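Aisyah Ong has kept the water records for the Plorkville allotments since the district moved to metered supply. Her office holds a desk, a wall map of the pipe runs and a shelf of ledgers, the oldest of which lists readings in gallons with no dates.

"The old method was to divide the bill by the number of plots," she said. "It's simple to administer. It also means a plot with a leaking hose pays the same as a plot left fallow."

The site has 90 plots on 2 supply lines. Each line is read at the head and at the far end, and the difference between the readings, less the metered draw, is logged as loss. In April the loss on the Zwahlen line reached 40 gallons a day.

"That isn't a burst pipe. A burst pipe you can find by walking. Forty gallons is a fitting that weeps at night when the pressure comes up." 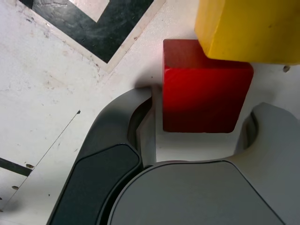
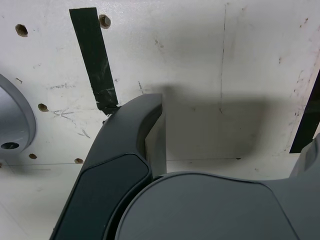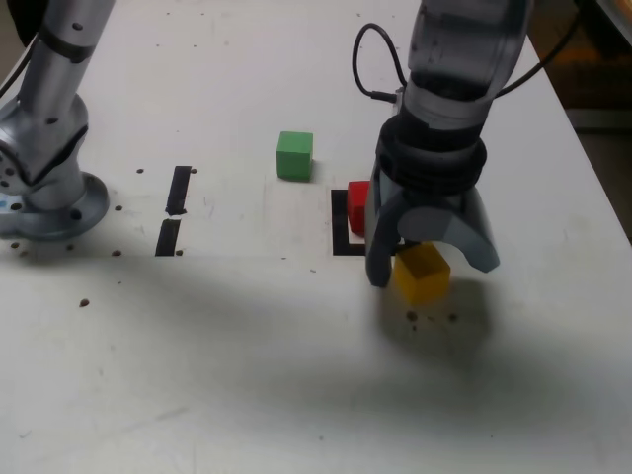
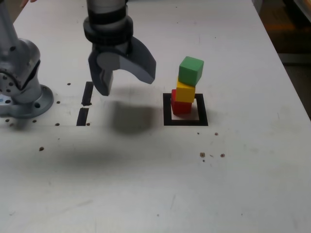 Ong isolates a line in sections. She closes the valve at the far end, waits one hour, reads the head meter, and then moves to the next valve. The work is done after dark, when draw is close to zero. On the Zwahlen line it took three nights, and the fault was a compression joint under the path by the compost bays.

"The nut had been overtightened and the olive was deformed. Whoever fitted it wanted to be sure — you can understand it. We cut out the joint and put in a new one."

Readings go into Larik, a spreadsheet template she wrote herself. It stores 1,024 rows per sheet, a limit she set so that the file would open on the office computer. Older sheets are printed and bound.

She does not favor remote meters. The battery life is acceptable, she said, but a person who walks the line also sees the damp patches, the stuck float valves and the hose left running into a full barrel.

The next section due for testing is the Ukis branch, where the pipe is older and the valve boxes have filled with silt. Ong plans to dig out the boxes first and take a baseline reading the following week.

Recent items
Reading a water meter at low flow
Winter shutoff: order of valves
Compost bays: revised layout
Plot rents and how they are set

Contact the editor | Copyright, all rights reserved | Back to top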